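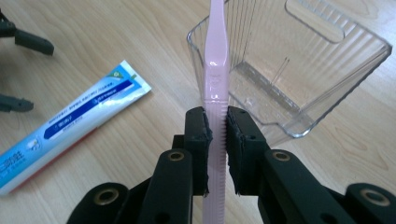 I wrote the first version of this page in one sitting, and it was far too polite about wood oil, so let me start over. Sterkano is a hard finishing oil for small tables, shelves and cutting-room benches, and it's what I've used on nearly everything that leaves my shop since April. It goes on thin, it smells faintly of oranges, and it doesn't turn pale wood yellow the way my old varnish did (I still have a stool that looks like a smoker's ceiling). You don't need fancy tools for it either. A cotton rag does the flat parts, and for grooves and the corners under a lip I keep a plain plastic toothbrush like the pale pink one — the slim handle gets into places my fingers won't, and the ridges give you something to hold when everything's slippery.

Two coats is what I put on. The first one disappears, especially on end grain, and you'll think you bought a can of nothing! Leave it overnight anyway. Then rub it down lightly with a gray pad, wipe off the dust, and put on the second coat even thinner than you think it should be. If it still feels tacky at breakfast, you used too much. I've done that more often than I'd like. 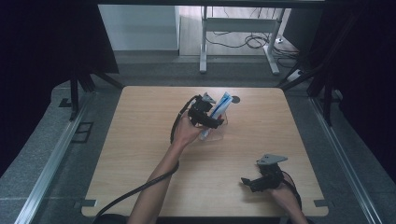

Horațiu Stanciu wrote in to say that he'd gone straight over an old wax finish with it and ended up with streaks, and could I please put that on the page in big letters. I don't have big letters, but he's right: strip the wax first. He used Panicker remover and a lot of patience, and the second try came out fine.

Sheen is the other thing people ask me for help with. Satin is the one I stock most of, and it's lovely on pale wood, with just enough shine to catch a window. Matte hides scratches better and shows greasy fingerprints worse, so if you have kids I'd go satin and not think about it again.
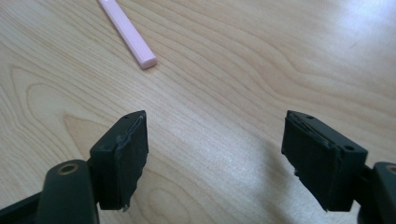
Gloss I only order in for people who ask, and I'll probably try to talk you out of it first. It looks great on the day and then you see every swipe of the rag for years. Cans come in small and large, and the small one will do a side table with some left for touch-ups. Keep the lid tight, and lay used rags out flat outdoors to dry, never balled up in a bin — oily rags can heat up and catch fire by themselves.

Orders go out from the Flandus shop, and you can pick up there too if you send Corinne Yazzie a note first.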